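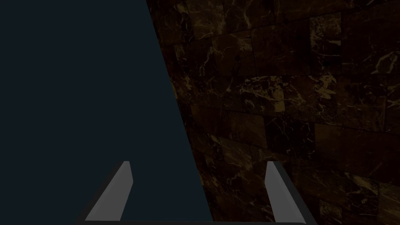 渲染图:深褐色大理石墙面

Brekusance启动Ultis锁匠学徒计划,首批15名学徒将进入会员店铺跟师学习

【Nustow,2021年4月28日】锁具行业会员组织Brekusance今天宣布,筹备了相当长一段时间的Ultis学徒计划正式接受报名。首批计划招收15名学徒,由11家会员店铺分别接收,学期为12个月。学徒在店里跟着师傅干活,定期回到Nustow的培训教室集中上课,学满并通过结业考核之后,可以拿到Brekusance颁发的结业证书,并直接转为本组织的正式个人会员,第一年会费全免。

做锁这一行的人都知道,手艺的传承向来靠师傅带徒弟。很多会员回忆起自己入行的经历,讲的都是差不多的故事:放学以后在街口的修锁铺子里看人配钥匙,看着看着就留下来帮忙扫地、递工具,再过一阵子,师傅扔过来一把拆散的挂锁,说你自己装回去。这样学出来的手艺扎实,也有感情,可是这些年愿意走进铺子的年轻人越来越少,铺子里的老师傅却一年比一年忙。有的店主想带徒弟,又不知道该从哪里教起,教到什么程度算是可以放手;有的年轻人想学,却连该去敲哪一家的门都不清楚。Ultis计划最早就是从会员们茶余饭后的这些闲谈里一点一点长出来的。

Brekusance培训事务负责人Ruba Moussa从第一份草稿开始就参与了这项计划。她表示:“我自己是二十多岁才转行做锁的,当时到处打听,问了好多人,大家都很客气,可是都说店里太小,顾不上带人。后来终于有一位师傅肯收我,头一个月我几乎什么都没修好,光是把锁芯里的弹子弄得满地都是,趴在地上找了一晚上。我到现在都很感激他没有赶我走。所以我们设计这个计划的时候,我一直在想,怎么样能让今天的年轻人少走一点我当年那种到处敲门的路,也让师傅们带徒弟的时候,手里有一份可以照着来的东西。”

课程内容

Ultis的课程分为店铺实习和集中授课两大部分。店铺实习占了绝大多数时间,学徒按照接收店铺的营业安排上下班,从配钥匙、清洁和润滑锁体、更换锁芯这些日常工作做起,慢慢接触闭门器和逃生门五金的安装调试、总钥匙系统的排布、保险柜的保养,以及各类电子门锁的故障排查。每家店擅长的东西不太一样,有的店做住宅多,有的店常年给学校和办公楼做维护,还有的店以老式家具锁和箱锁的修复见长。为了不让学徒只学到其中一种,计划安排了一次换店学习,学期过半的时候,学徒会到另外一家会员店铺里待上一段日子,再回到原来的师傅身边。

集中授课放在Nustow的培训教室进行。课上会讲锁具的基本构造和不同级别产品的区别,讲怎样看懂门的图纸和五金清单,讲怎样给客户报价、开单、写维修记录,也讲上门服务时的礼节和安全。会员们在讨论课程的时候,对最后这一项意见格外一致。锁匠进的是别人的家门,客户在门外等了半天,心里又急又慌,这时候一句话说得妥当不妥当,鞋套有没有带,旧锁芯有没有当面交还,都会让人记很久。

职业操守是整套课程里分量很重的一块。学徒要学习怎样核实委托人的身份和居住权,遇到说不清楚的情况怎样婉拒,客户的钥匙资料怎样保管,离职时又怎样交接。所有学徒在进入店铺之前须签署Brekusance的行为守则,并按照所在地的规定完成背景审查。开锁类的技术内容只在师傅在场的情况下教授,相关教材不对外流通,这一点请各位有兴趣的朋友理解。

工具补贴与学徒待遇

学徒与接收店铺签订正式的学徒协议,由店铺按月支付工资。除此之外,每位学徒在入学时会收到Brekusance发放的1,000元工具补贴,用来添置第一套属于自己的工具。补贴怎么花,由学徒和师傅商量着定。有的师傅主张先买一把好锉刀,有的师傅坚持要先买一套像样的螺丝批,我们在筹备会上为此争论了足足一个下午,谁也没有说服谁,最后决定干脆不列清单,让各家自己拿主意。结业之后,工具归学徒本人所有。

本次计划还得到了五金供应商Long的支持。Long将为培训教室提供练习用的锁体、锁芯和门扇样件,并在学期当中接待学徒参观其仓库和装配车间。这些练习件会在课堂上被反复拆装,拆坏了也没有关系,教室里专门留了一个箱子放坏件,供后面的学徒学习怎样判断故障。

对师傅们的支持

带徒弟是一件很花心思的事情,很多会员店铺本来就只有两三个人手,多一个学徒,头几个月多半是添忙。我们在计划里为接收店铺准备了一份带教手册,按阶段列出学徒应当掌握的项目,师傅可以在旁边写评语,也可以根据自己店里的活儿调整先后顺序。手册的初稿在会员中间传阅了几轮,收回来的时候页边写满了字,有几位老师傅甚至重新画了插图,画得比原来的清楚得多,定稿里都采用了。

各接收店铺的师傅在开学前会聚在一起开一次碰头会,聊聊各自打算怎么带,之后每个季度再聚一次。徒弟学得慢怎么办,客户不愿意让学徒动手怎么办,批评的话怎样说才不至于伤了年轻人的心,这些问题教材里写不出来,大家坐在一起聊聊总是好的。暂时没有条件接收学徒的会员,也欢迎报名担任集中授课的客座讲师,讲一节课、讲半天都可以,路费由Brekusance承担。

Ruba Moussa谈到师傅们的反应时说:“我原本担心没有几家店愿意报名,毕竟大家都忙。结果消息发出去以后,电话一个接一个,有一位老会员已经准备退休了,特地打来说,他再多干一年也行,就想再带一个徒弟。我放下电话坐了好一会儿。我们这一行的人平时话不多,可是心都很热。”

申请条件与方式

年满十八周岁、对锁具行业有兴趣的人士均可申请,不要求有相关经验,也不限学历。曾经从事木工、钳工、电工、钟表修理等工作的申请人,可以在申请信里多写几句,说不定正好有店铺在找这样的人。考虑到部分店铺经常需要上门服务,持有驾驶执照的申请人在分配店铺时会方便一些,没有驾照也完全可以报名。女性申请人和中途转行的申请人,我们同样热烈欢迎。

申请人需要提交一份填写完整的申请表、一封手写或打印的申请信,以及一位推荐人的联系方式。推荐人可以是老师、从前的雇主,也可以是认识多年的邻居。申请信不必写得多么漂亮,我们更想知道您为什么想学这门手艺,平时喜欢拆什么、修什么,有没有哪一次修东西修到半夜还舍不得放下。通过初选的申请人会受邀到Nustow面谈,并在会员店铺里试工一天,试工当天由店铺提供午餐。试工结束以后,店铺和申请人双方都可以说说自己的想法,彼此觉得合适再定下来。

申请表可向Brekusance办公室索取,也可以到任何一家会员店铺领取。填好以后寄回办公室,或者直接交给店里的师傅代转都行。字迹请尽量写得清楚一些,电话号码尤其如此。

已经在会员店铺里做学徒的年轻人也可以申请加入Ultis的集中授课部分,由所在店铺的师傅写一封简短的说明即可。这部分名额另计,不占用首批学徒的名额,只是工具补贴暂时只面向新入学的学徒发放,还请各位谅解。

致谢

计划能够走到今天,要感谢的人实在太多。感谢每一位在会员大会上举手支持的同行,感谢把自己多年积攒的旧锁一箱一箱搬到培训教室来的会员,感谢替我们校对手册、连标点都没有放过的几位会员家属,也感谢那些已经离开店铺柜台、仍然时常打电话来问“学徒的事办得怎么样了”的前辈。培训教室里的工作台是会员们利用休息时间自己打的,高度按照站着干活的习惯定,坐着用会稍微有些高,教室里另外备了高脚凳。

关于Brekusance

Brekusance是由锁匠、锁具店主和门用五金从业者组成的行业会员组织,办公室和培训教室设在Nustow。组织为会员提供技术培训、行为守则咨询、同行互助和客户纠纷调解等服务,并定期编印会员通讯。个人会员和店铺会员全年均可申请加入,入会须有一位现任会员推荐。

媒体联络

Ruba Moussa
Brekusance培训事务负责人
如需采访学徒计划的接收店铺或参观培训教室,请提前与Brekusance办公室联系,以便我们和师傅们约好时间。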